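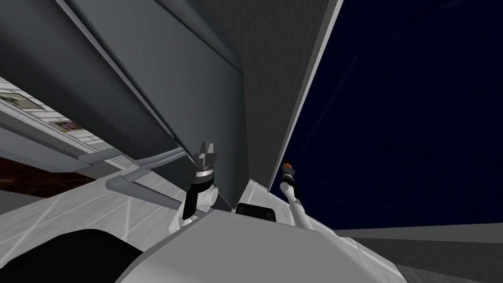 Submitted by the Ormont Cliff & Water Rescue training desk
21 October 2020

Progress report, second half of the grant. Keeping this short, we are out on the trail again this afternoon.

Spending: on track. Rope and harness order from Coutinho came in complete. Radios did not, 4 still on back order, supplier says soon. We have not paid for those.

Training: 17 members now signed off for cliff work, up from 6 in May. Night lowering at Skollitz Point went ahead in wind. Slow but safe. Two people need to redo the anchor test, dates to be set. Water side is behind. The boat was in the shop most of the summer and we lost the calm weeks.

Callouts: busier than planned. Mostly hikers off the marked path above Tendden beach, a couple of paddlers blown out past the buoys. All brought in. One long carry took 90 minutes from the ledge to the parking lot, and we think a second litter wheel would cut that down a lot. Quote to follow. 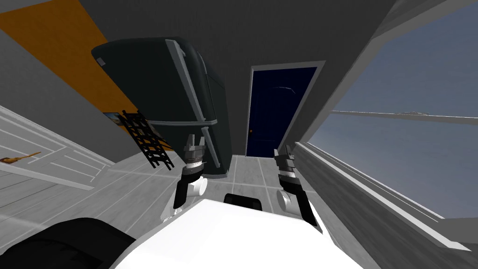

Two arms raised, refrigerator beyond

Signs: new warning boards are up at both trail heads. The county wants the wording changed on one of them, so that is a reprint. Will come out of the contingency line unless you tell us otherwise.

Still to do: boat hours, radio install, winter callout roster, first aid refreshers. Recepits are being scanned and will go in a seperate email by Friday.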